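The woman behind Wedness, a newsletter for people who lose small things, had 47 subscribers in February. She has more than 300 now, and blames the compartment box.

"A drawer is a place where things go to become other things," she says. 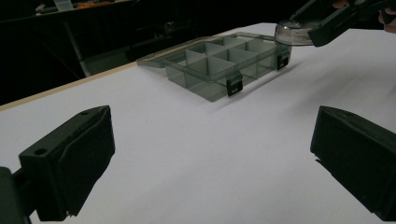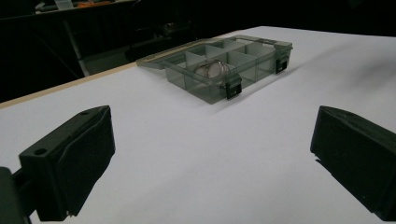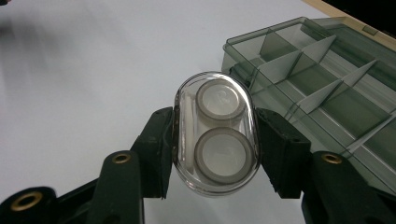 By the home desk
Staff writer, Grasen

Her contact lens case gets no compartment. "It has its own lid. It can look after itself."

And the box? She shrugs. "I keep meaning to fill it. You don't want to rush into a thing like that."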